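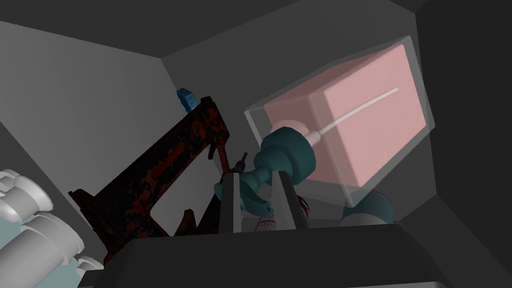 PLESBY — Mevlow will open its robotics simulation center in Plesby to visitors in October, giving local employers, teachers and families a chance to see how robot handling tasks are planned and rehearsed on a computer. The open day will run from 10 a.m. to 4 p.m. at the company's Worku Street site, and admission is free. Large screens in the main hall will carry simulated work from the robot's side, with two long gray gripper fingers reaching up toward a rounded teal joint and a clear, tilted casing that holds a pale pink block. Visitors will be able to follow the work at close range and put questions to the engineering staff throughout the day.

The center occupies 2222 square feet on the ground floor of the Skuder Building. It opened in the spring and has until now received only customers and partner organizations. The October event will be the first time its main hall, training room and test bench area have been open to the general public.

Nine demonstrations are scheduled, beginning on the half hour from 10:30 a.m. Each lasts 20 minutes and is followed by a short question period. The morning demonstrations are intended for a general audience and assume no technical knowledge. Those held after 1 p.m. go into greater detail and will be of most interest to manufacturers, warehouse operators and students in technical programs.

Demonstration topics include approaching an object from an awkward angle, moving a gripper in a tight space, and checking a planned motion for contact with nearby equipment. Staff will change the position of objects between runs so that the audience can see how the same instructions perform under different conditions. Runs that fail will be shown along with those that succeed, and engineers will explain how each result is recorded and reviewed.

"Many people in Plesby pass our building every day and have had little opportunity to learn what is done here," the company said in a statement. "We look forward to welcoming our neighbors and to showing them our work as it is carried out on an ordinary day."

Mevlow uses simulation in the early stages of its projects, before any equipment is installed at a customer's site. Engineers build a model of the work area, set out the robot and the objects it will handle, and run the task repeatedly while adjusting the speed, the grip and the path of the arm. The plan is then tested on physical equipment. The company's library currently holds 148 task models, prepared for customers in packaging, light assembly and laboratory supply. A selection from the library will be available at workstations in the training room, where visitors may try a simplified control exercise with help from staff.

The exercise uses a keyboard and a standard game controller. It is suitable for ages 9 and up, and children must be accompanied by an adult. Workstation sessions are limited to 15 minutes during busy periods.

Employers considering automation may reserve a private consultation with a member of the applications team. Consultations will be held in the second-floor meeting rooms between 1 p.m. and 3:30 p.m. Participants are encouraged to bring floor plans, product dimensions or short written descriptions of the task they have in mind. There is no charge — and no obligation to proceed further.

Teachers may request a packet of classroom materials at the welcome desk. The packet contains four lesson outlines on motion, measurement and planning, written for middle and high school classes. School groups wishing to attend together should contact the center in advance so that space can be set aside.

Attendance in the main hall is limited to 200 people at any one time. Advance registration is recommended for the afternoon demonstrations and required for consultations. Visitors without a reservation will be admitted in order of arrival.

Parking is available in the lot behind the Skuder Building, with additional spaces along Worku Street. The ground floor is fully accessible, and an elevator serves the meeting rooms. Captions will be provided for all spoken presentations in the main hall. Photography is permitted in the main hall and training room but not in the test bench area.

About Mevlow

Mevlow develops simulation and planning tools for robot handling tasks and provides engineering support to manufacturers and distributors. The company is based in Plesby.

Media inquiries and requests for interviews may be directed to the Mevlow press office. Members of the press are invited to a preview of the demonstrations at 9 a.m. on the day of the event.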